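Drastmont to Supply Zippered Document Pouches to Vamcombe Schools

VAMCOMBE, July 16, 2023. Drastmont, the office and school supply company, announced today that it will provide document pouches to all 18 public schools in the Vamcombe district. Deliveries will be completed before classes resume, and each classroom will receive a full set along with spare pouches for the front office.

The agreement follows a trial in nine schools, where teachers used the pouches to send forms, worksheets and report cards home. Staff asked for a pouch that would close fully, hold unfolded sheets and show its contents without being opened. 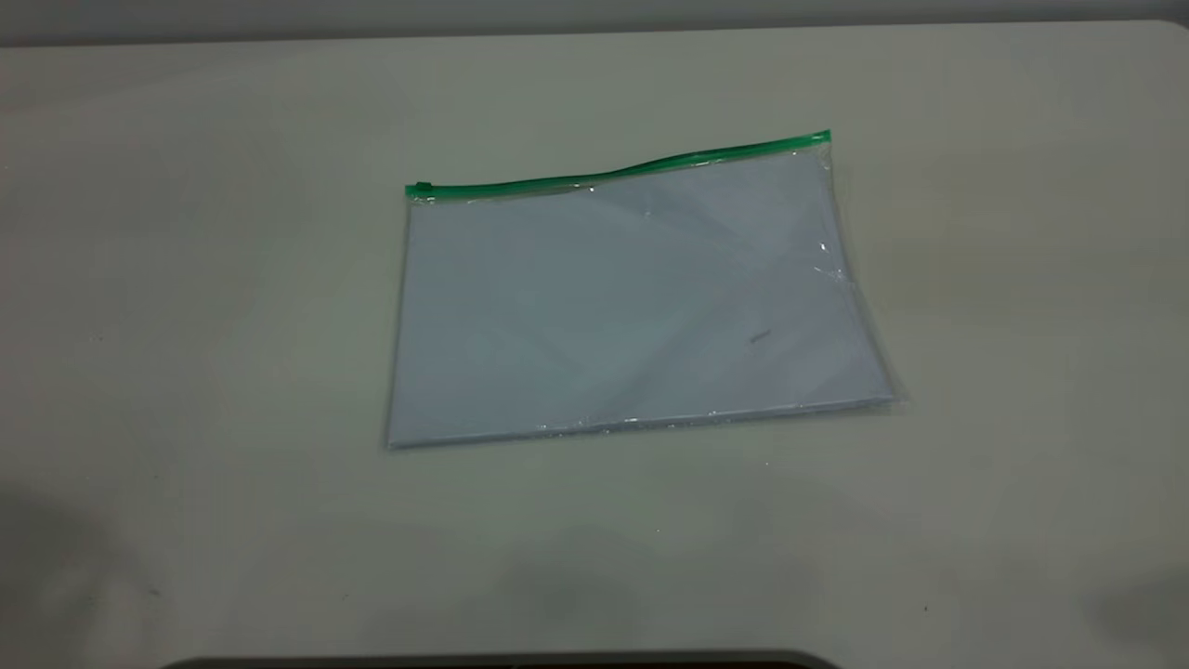
Drastmont developed the Liritz line for schools and small offices that move paper by hand every day. Each grade level in the district will be assigned its own zipper color so that pouches can be sorted quickly at the end of the day. With a clear body and a bright green zipper along the top edge, a pouch of white sheets is easy to pick out on a pale tabletop. The small slider matches the zipper, and replacement sliders will be kept at the district supply room.

"Schools still depend on paper, and that paper has to arrive in good order," said Aksel Ravn, director of education sales at Drastmont. "We are pleased to extend our work with Vamcombe to every school in the district."

Pouches will be packed in cartons of 58 at the company's Srithong warehouse. Schools may place additional orders through the district purchasing office until the end of November. Worn pouches may be returned to the same office for exchange.

Drastmont employs 49 people and supplies filing, storage and mailing products to schools, libraries and local government offices.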